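Lab 6 handout — comparing grippers on the two-arm bench

Read before lab, bring it with you. Controller is the Prurnosix one again, same login.

Task: wire pickup and drawer pull. Left arm = white gripper, right arm = black gripper. 20 trials each per task, then swap tasks and repeat. Don't change the speed setting between runs!! Last section did and we had to throw out the lot.

Write down: success/fail, grip force at contact, time to close. Start force at 340, go to 463 if it slips. Log the slips seperately.

Camera stays where it is — calibration file is 771, load it first.

Things that go wrong:
cable snags at the wrist on big rotations
thin wire slides out of flat jaws, try coming in lower
drawer knob — approach straight on, no twisting

Write-up: one page plus the table. Compare with the Bahrami numbers from lab 4, say which gripper you'd pick for wich task and why.
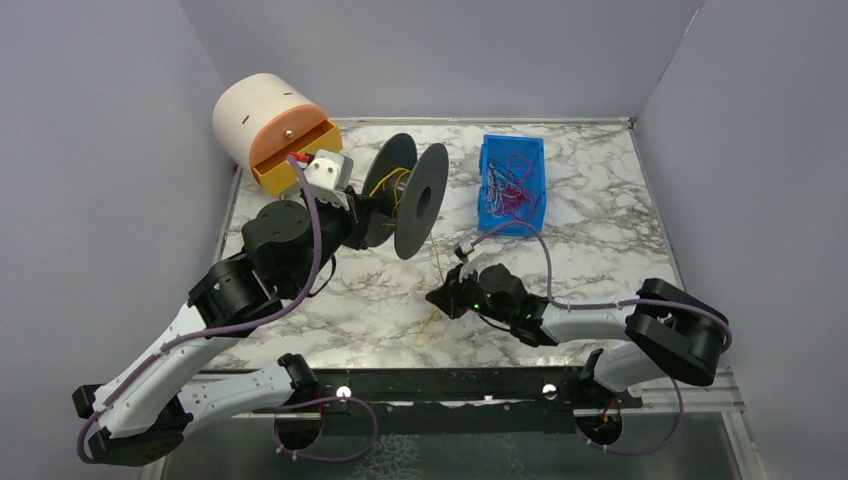 Fig. 1. Bench with both arms: white gripper at the drawer, black gripper by the yellow wire.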